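# Collecting demos for computer disassembly/reassembly — how do you decide when to reset?

**jendari_bench**

I'm collecting teleoperated examples for a learning system that is supposed to take parts out of old desktop workstations, put them in a foam tray, and later do the same thing backward. The arm has a gripper with a small camera at the wrist, and the policy only gets that view plus joint positions. There is no overhead camera and I can't add one this year.

So far I have 2623 episodes on disk. Each one is a single part: pull a memory module, seat a memory module, take the processor out, and so on. The operator presses a pedal at the start and at the end, and everything between the two presses gets saved.

My problem is the reset. At the moment we put the whole bench back to the same state after every episode. It takes longer than the episode does. It also means that nearly all my data starts from a full machine and an empty tray. When I run the trained policy from a half-finished state, it drifts over to the case, waits, and then closes on nothing.

A typical late state, with the parts in the tray and the case open:

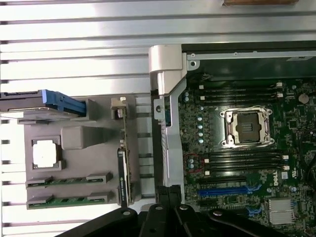 Aslı Işık thinks the reset should go altogether, and that the end of one episode should be the start of the next until both memory banks are full again. I like the idea, but I'm worried about two things. One bad placement early on would carry into everything that follows. And the operators get tired, so the last episodes in a chain may be worse than the first ones, which would tie the late states to sloppy motion.

Has anyone done it both ways? I would also like to know if you keep the failed attempts. My rule now is that anything with a dropped part gets deleted.

Setup, in case it matters: position control, parallel logging of force at the wrist, pedal segmentation as described, 2 operators who switch at lunch.

---

**Tunderov**

We did it both ways and kept the chained version.

With full resets our insert policy was fine on the first slot and poor on the rest. Once we chained episodes, the gap mostly closed, and we didn't change anything in the model. The starting states were simply more varied.

On your first worry, a bad placement is something the policy will meet anyway. If a module ends up crooked in the tray, leave it crooked and have the operator pick it up from there. Those were some of the most useful episodes we had. The only time we stop and reset by hand is when a part could get damaged, such as a processor hanging off its recess.

On the second worry, cap the chain. We stop at 30 minutes no matter where we are, and the next operator picks up from that state. Then late states aren't always recorded by a tired person. You should also start some chains in the middle. Load the tray by hand in a random order, open the case, go.

Log the slot and the tray recess for each episode when the pedal goes down. We didn't do this at first and had to label it all afterward from video, which took most of June.

One more thing about the wrist view. When the gripper is low over the board, it covers the part you need to see. Have the operators raise the arm and pause for a moment before each approach, so there is always a clear look at the target early in the episode. It adds very little time. Tell them to do it every time, or the policy will learn it as something that happens now and then.

---

**saliba77**

Don't delete the failures. Disk is cheap. Tag them and decide later.

Also use more than one model of computer or it will just memorize the board.

---

**Tunar**

Agree with most of what Tunderov wrote, with one difference. I would not mix removal and insertion in one chain at the start. We did, and the policy would take a module out, hold it over the tray, and then go back to the slot. From the wrist camera those two moments look almost the same: module in the fingers, tray on one side, board on the other. If you have a task label as an input, use it. If you don't, train two separate policies first and join them later.

About failed attempts, we split them in two:

- Dropped and recovered: keep the whole thing, but cut the frames from the start of the mistake to the moment of the drop. The recovery is what you want.
- Dropped and abandoned: keep out of training, use for the success detector.

The cutting is manual and slow. A second pedal helps. The operator taps it right after a mistake and you go back from there, so at least you know which files to open.

I'd also look at your force log before you record any more. On insertion we found that operators pushed much harder after the first hour, and you can't see that in the video at all. We now throw out anything over a fixed limit.

---

**jendari_bench**

Thanks, all. I'm going to try chains with the 30 minute cap and keep removal and insertion apart for now. The second pedal is ordered.

@saliba77 I do want more than one model, but the foam tray is cut for this set of parts and I need to sort that out first.

@Tunar what limit did you end up with on force, and did you set it per part? I assume the processor needs its own number.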